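4. Setting up your Kodeck dehumidifier

1. Stand the unit upright for 24 hours before you plug it in, even if you're itching to get going.

2. Slide the tank in until it clicks.

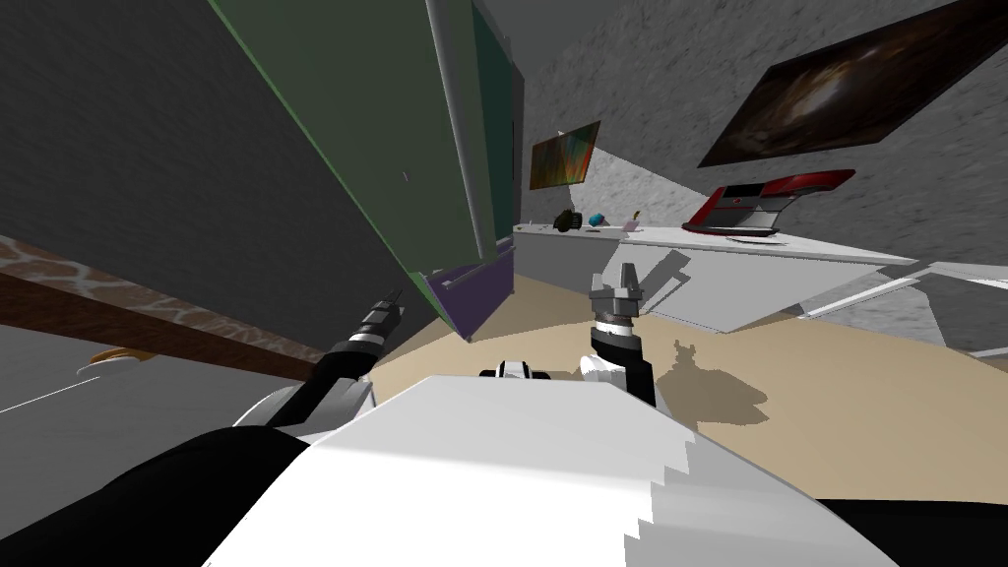 3. Set the dial to Low for the first evening, then move it up as you like. A damp basement in August may want High for a good while!

Caution: Never run the unit on its side. 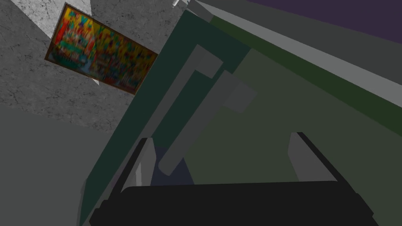 How often should I rinse the filter?
Every other Friday is plenty for most homes, using lukewarm water and no soap.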